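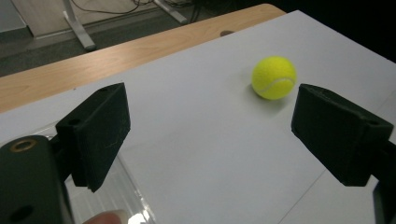 The parish newsletter, and how I came to own 29 of them

14 February 2021

I have been reading old copies of a village newsletter. I don't live in the village. I have never been to the village. I bought a bundle of them by accident, attached to a box of curtain hooks I did want, and the seller wouldn't split the lot.

It's called The Lumulell, after a stream, and for a good long stretch it was edited by Grigoris Ververidis, who had retired there from something to do with shipping and brought the tone of shipping with him. His notices read like instructions to a crew. "The hall will be vacated by nine. Chairs will be stacked. They were not stacked in June." I've become very fond of him.

The thing about a newsletter like this is that the big events are hardly in it. An election goes by in one line, under the mobile library times. Meanwhile the question of who may park beside the pump runs for most of a year, with letters. Nia Yorath writes in to say she has always parked there. Achilleas Makris writes in to say that this is exactly his point. Then there's an issue missing from my bundle, and when we pick up again they are running the plant sale together, and I will never know what happened. I've looked. I even wrote to the seller, who said he had only kept them to stop the hooks rattling.

I tried explaining all this to Kalliopi over the phone and she asked whether I was getting enough fresh air. I said there was a very good piece about drains.

The very good piece about drains was by Thodoris Stergiou, who seems to have been the only contributor Ververidis was scared of. Everyone else gets trimmed. You can feel it, sentences stopping just as they were getting warm. Stergiou gets two full pages and a diagram, and comes back the following month with corrections to the diagram. He signs off each time with the number of words, I assume so he could complain if any went missing. The drains came to 1096. His history of the bus shelter came to 3399 and had to be run over several issues, like Dickens, if Dickens had been mainly interested in guttering.

I did count the adverts one wet evening. Forty-five of them are for the same shop, Zervas, which sold paraffin, wool and "most sizes of washer". It never changed its wording. Then one month the box is a bit smaller, and the next month the space has a recipe for chutney in it, and that's the only obituary it gets. I was more upset about this than I'd like. 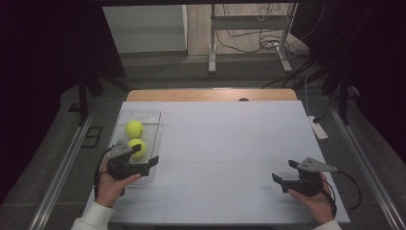

Two tennis balls in a clear container, a gripper in each hand

I've typed up page 3 of No. 45 because it's my favourite, and because my scanner has been making a noise. It has the letters on it. One is from a reader who would like the crossword made easier. Printed underneath is Ververidis's reply, in full: "No."

Next to that is a lost and found column, with one glove, left hand, and the following appeal from the finder: "Would the owner please come, as I am tired of looking at it." I've been thinking about having that printed on a mug.

There's a second bundle for sale, same seller, this time with a standard lamp. I have a lamp. I've asked him what he wants for the lot, and whether he could check inside for anything about the pump.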